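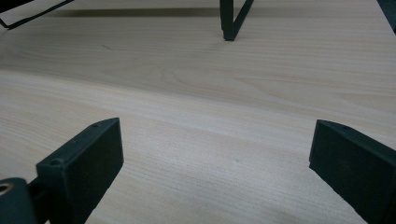
1/ Sorndale set, first notes

Xuân Phùng, March 6, 2023
Hand-held gripper, wooden table, fingers open. We have 788 episodes in the set so far and I've been going through how each one starts.

2/ Every episode begins with the fingers apart and nothing between them. The policy needs the approach as well as the grasp, so please don't trim the opening seconds. Goossens trimmed theirs and had to record 100 again.

3/ Wood grain is a nuisance for tracking. Long soft lines all look alike to the matcher – it slides along them and the pose drifts. Raising the feature limit to 1786 helped a bit. Exposure locked, always.

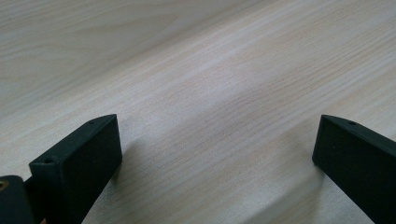
Fingers open over pale wood, grain running on the diagonal.

4/ Views like this one get a "no object" tag. We keep them. The Tivness loader drops untagged episodes without a warning, so check the log before training.

5/ Next is the same task on a patterned cloth, 2 operators. Split files go up in May.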